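Stonden House, short-let flats
Safety and housekeeping check, Flat 19
Checked by: Olga Leitão
Date of check: March 31, 2018
Copy to: Firdevs Yaman, Güven Bayram

Marking: OK, Attention (put right before next let), Fail (flat not to be let until done). Comments go under the item. Items left out of this round are on the annual sheet.

ENTRANCE AND HALL

1. Front door closes fully on its own from any position. Attention.
Stops short of the latch when the hall window is open. Closer needs a turn or two. Güven has the key for the closer cover.

2. Door opens from inside without a key. OK.

3. Hall free of stored items. Attention.
Folded pushchair behind the door, left by the last guests. Moved to the office and labelled. They have been emailed.

4. Smoke alarm, hall. OK.
Sounded on test button. Replace-by date on the casing is still in the future.

5. Fire action notice on back of door. Fail.
Notice is there but gives the old assembly point by the bin store. All notices were meant to be changed in November. New one put up during this visit, so the flat can be let. Please check the other flats on this landing.

KITCHEN

6. Heat alarm. OK.

7. Fire blanket hung by the door, not over the hob. OK.

8. Cooker hood filter. Attention.
Greasy. Washed last round according to the sheet, but it doesn't look it. Spare filters are on order from Skukel.

9. Kettle, toaster, microwave: leads and plugs. OK.
Toaster crumb tray emptied.

10. Under-sink cupboard. Attention.
Drain cleaner had been left in there. Taken away. Cleaning products go in the locked cupboard on the landing, all of them, including the descaler.

11. Hot tap warning label. OK.

BEDROOM

12. Window restrictor. OK.
Stiff, but it holds. A drop of oil next time somebody is in with the can.

13. Blind cord secured on its cleat, out of a child's reach. Attention.
Cleat is in place but the cord was hanging loose. Wound up again. Whoever makes up the room needs to look at this every time.

14. Bedside lamps. OK on the left, Attention on the right.
Right-hand lamp has a bulb of higher wattage than the shade allows. Bulb removed. There are correct ones in the stores, second shelf.

15. Bed frame, slats and legs. OK.
Bolts at the head end nipped up. No movement now.

16. Mattress and bedding, fire labels. Attention.
Label on the mattress is present and readable. No label on the Işık headboard. It may have been cut off when the headboard was fitted. Firdevs to look for the invoice, ref 3686.

17. Clothing, bedding or towels kept away from heaters and lamps. OK.
The panel heater is the thing to watch. Guests dry clothes on it in cold weather, and the sign saying not to is too small to read from the bed side of the room.
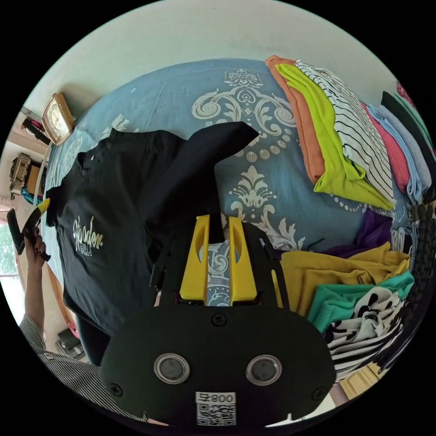
Mitiku Kassa asks whether the heater sign could be fixed to the wall directly above the heater, at eye level, and whether the flat could have a clothes airer so that people have somewhere else to hang things. He would also like the timer set to cut out overnight.

Reply to the above: yes to the sign and the airer. The airer can live in the hall cupboard, not in the hall. The timer is a separate question, as we have had complaints of cold rooms. Güven to decide.

BATHROOM

18. Extractor fan runs and clears. Attention.
Runs, but noisy. Cover full of dust. Cleaned, still noisy. Esteck to be asked for a price.

19. Grab rail by bath. OK.
Pulled hard in both directions.

20. Shower head descaled, outlets flushed. OK.
Entered in the water log as well.

21. Bath mat. Attention.
Suckers perished along one side. Binned. New one needed before next let.

PAPERWORK

22. Gas record in the folder. OK.

23. House rules and emergency numbers. Attention.
Page two missing. Printed again and put in a plastic sleeve.

COSTS

Ayten Şimşekoğlu has agreed up to £640 for repairs on this landing. The fan comes out of that. The filters don't, they are on the stores account.

STILL OPEN AT TIME OF LEAVING

Door closer (Güven)
Right-hand lamp bulb (housekeeping)
Headboard label (Firdevs)
Heater sign and airer (Olga)
Fan price (Güven)
Bath mat (housekeeping)

Initial each line when done and leave the sheet in the tray.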